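Ground rules for teaching a wrist-camera arm to pick up laundry

Last updated: June 2024
By Ľudovít Sýkora, Neltenbridge

Quick version of what we go over with new operators. Long version is in the Otard binder, read it when you get a chance.

Before you start

Clear the work area of anything that isn't part of the task. Phones, mugs, charger cables. E-stop goes on your strong-hand side, within reach, press it once and check the arm really drops out. Every shift, even if the last person says they did it.

Check pockets. Coins and keys wreck fingertip pads. Zippers closed, belts out.

Wipe the lens. Dry cloth only.

Speed

Slow setting for the first 5 picks on any new garment type. Trousers don't behave like towels, one leg goes flat and the other ends up underneath. After that, normal speed, but drop back down whenever someone is inside the tape. No exceptions for "just grabbing a sock".

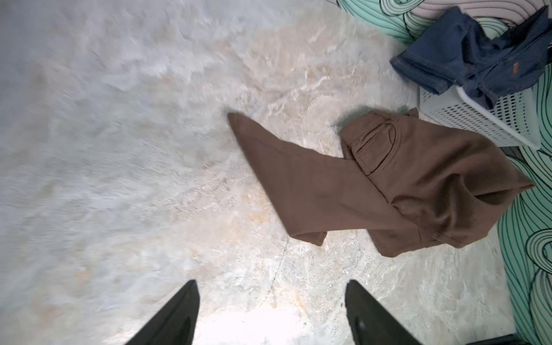

Approach

Come in from the open side of the garment, fingers apart, and aim for a fold that stands up a bit. Flat hems are bad targets, the tips just skate along the floor. Waistbands are fine if you get both layers. Don't press down to force a grip. Back off, re-aim, go again.

Pick one thing at a time. If two garments come up together, set them down and seperate them with the arm. Not by hand mid-run.

Keep clear of the basket rim. Lift first, then travel, then lower. Diagonal shortcuts are how the old Hubáček fingers got chipped.

Stopping

Three failed grabs on the same item = stop, log it, move on. Runs over 30 minutes get a break, your wrists need it even if the arm doesnt.

Anything odd (noise, jerk, lag in the picture), hit stop and write it down before restarting. Log sheet is in Zoltari under "floor tasks". Put garment type, failed grabs, initials. Keep the bad runs too, don't delete them.

Changes since April: slow picks went from 7 to 5, pocket check added.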